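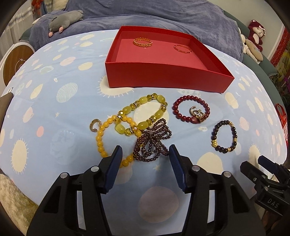
Trirkell is a grasp planner, the piece of software that decides where a gripper should close and how hard. I've been using it since March and I'm still finding corners of it I didn't know about (the config file alone runs to 664 lines!).

It started as a side project by Mio Tamura, who wanted something that could cope with small, floppy, tangled stuff like bead strands and bracelets. Most planners treat an object as one solid lump. Trirkell treats a strand as a chain of short links, guesses which link is on top, and goes for that one first.

The planning loop runs 52 times a second on my old desktop, which is plenty for me. Perception is handled by a separate module called Vogler, written mostly by Ekua Kyei. It turns the camera view into a depth map and marks edges. Shiny things still give it trouble, and thin rings are the worst – I usually turn the smoothing way down for those.

Version 66 added a replay viewer, and I love it! You can scrub through a grasp and see every contact point the planner threw out.

See also: Mitley (simulator), Vavness file format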